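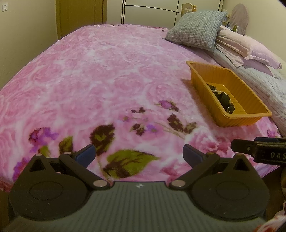
The Putholm Bedspread

We first stocked the Putholm in June, thinking we might sell a handful, and it has kept us cheerfully busy at the packing table ever since! It comes from Jääskeläinen, a small family mill we've bought from for eleven years, and it's the one I'd pick for a guest room (or for a Sunday lie-in, if you get those).

The weight is just right for sleeping under on its own in summer, and over a duvet once the evenings draw in. Wash at 30, dry on the line if you can, and don't fret about ironing – I never do, and mine is almost nine years old.

Sizes: double, king, super king
Matching cushion covers: sold in packs of 2
Delivery: 8 working days from our Venlow shop

Not sure which size you need? Measure right over the bed from floor to floor, then ring and ask for Aino, who'll happily talk it through with you.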